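Search catalog Enter keyword or item name Go

Rarnard Work Table
June
By the Ollimness Product Information Office

The Rarnard Work Table is a fixed-height table intended for shared rooms in schools, public libraries, municipal offices and training centers. It is supplied by Ollimness to institutional purchasers and is offered in one frame pattern with a choice of tops. The table replaces the earlier Gouveia table, which remains supported for parts but is no longer available for new orders.

Intended Use

The table is designed for general seated work: reading, writing, sorting, light assembly and group instruction. It may be used singly or placed end to end with other tables of the same pattern. It is suitable for rooms in which the furniture is rearranged between sessions, provided that the table is lifted when moved and not dragged.

The table is not intended for outdoor use, for use as a cutting surface, or for use with open flame. Purchasers who need a top for wet laboratory work should consult the separate listing for laboratory benches. Vises and other clamped equipment may be attached only where a backing plate is fitted under the edge of the top. The plate is not included with the table and should be entered as a separate line on the order form.

Frame

The frame is welded steel with a powder-coated finish in dark gray. Each leg is fitted with a leveling foot that can be adjusted by hand and then secured with the locking nut. Rails run along both long sides and across each end. The long rails are set back from the edge of the top so that a chair with arms can be pushed fully under the table.

Standard height is 30 inches from the floor to the working surface, measured with the leveling feet fully retracted. The evenly distributed load must not exceed 220 pounds. This limit applies to the table as a whole, including any shelf or tray hung from the frame. Loads should not be concentrated at the center of the top or at an unsupported corner, and the table must not be used as a step or a seat.

A cable tray is available as an accessory and attaches to the rear rail with four screws. Where power is brought to the table, the purchaser is responsible for ensuring that the installation meets local electrical requirements. Cords should not cross a walkway.

Surface and Color

The top is finished with the Dratesix surface, a low-glare coating used across the Ollimness table range. It was selected for rooms with overhead lighting, where a polished top can reflect fixtures into the eyes of readers seated beneath them. The surface is smooth enough for writing on a single sheet of paper.

Tops are offered in pale gray, off-white and a warm beige-taupe. The beige-taupe is the usual choice for reading rooms, and it may be combined with either of the other colors within a single order without additional charge. Color may vary slightly between production runs. Purchasers furnishing one room over two budget years are advised to request a sample from the current run before placing the second order.

Samples are mailed without charge to schools, libraries and public agencies. Other purchasers are charged a small fee, which is credited against a later order. Screens reproduce neutral colors poorly, and color selections should be made from a physical sample, viewed in the room where the tables will stand.

Care and Cleaning

Dust the top with a dry, soft cloth. For ordinary soil, use a cloth dampened with warm water and a small amount of mild dish soap, then wipe again with plain water and dry. Ink and marker should be treated promptly with rubbing alcohol on a cloth, tested first on the underside of the overhang.

Scouring powder, steel wool and abrasive pads will leave shiny patches on a matte surface that cannot be removed. Wax and furniture polish should also be avoided. Disinfectants may be used at the strength stated on their own labels.

Check the leveling feet and frame screws at the start of each term or, in offices, twice a year.

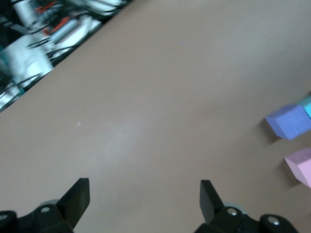 Tabletop with a matte surface in warm beige-taupe.

Delivery and Assembly

Tables are shipped with the frame and top packed separately. The combined shipping weight is 162 pounds, and at least 2 people are required to bring the cartons indoors and to turn the assembled table upright. Assembly is carried out with the top face down on a clean blanket or on the flattened carton. All screws should be started by hand before any are tightened. The hex key supplied is sufficient for the whole procedure; powered drivers may strip the inserts and should not be used.

Delivery is to the ground floor unless other terms are agreed in writing. Purchasers with a loading dock should state its hours on the order form. Cartons should be inspected before the delivery receipt is signed, and any visible damage noted on the receipt itself. Damage found after unpacking must be reported before the table is placed in service.

Replacement Parts

Leveling feet, locking nuts, screws, end caps and tops may be ordered individually. Tops made for the Rarnard table will not fit the Gouveia frame, as the pattern of the inserts is different. Requests for Gouveia parts should include the code stamped on the inside of the left rear leg.

Ordering

Orders are accepted by purchase order or through an existing institutional account. New accounts require a completed application and, where relevant, a tax exemption certificate. Written quotations are prepared on request and include freight to the delivery address. Orders received after noon are entered on the next business day, and those received over the weekend are entered on Monday.

Accessories are listed on the order form by table type. Returned tables must be unassembled and in their original cartons.

Contact Ollimness Institutional Sales | Copyright Ollimness. All rights reserved. | Back to top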